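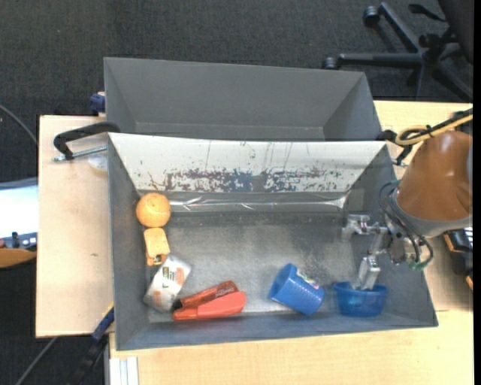

Is the Planus dock really fixed?

March 5, 2018

Gomiseck put out new firmware for the Planus dock last week and says it cures the external monitor dropping out after sleep. I have my doubts. They said the same in October, and my second screen was still going grey by lunch.

I installed it anyway. The download is 335 MB, a strange size for a dock, and the updater sat at 57 per cent long enough for me to make a coffee. After 8 days I've had 5 dropouts. That's fewer than before, but I've also swapped the cable, so I'm not giving Gomiseck the credit yet. The old cable goes back on tonight.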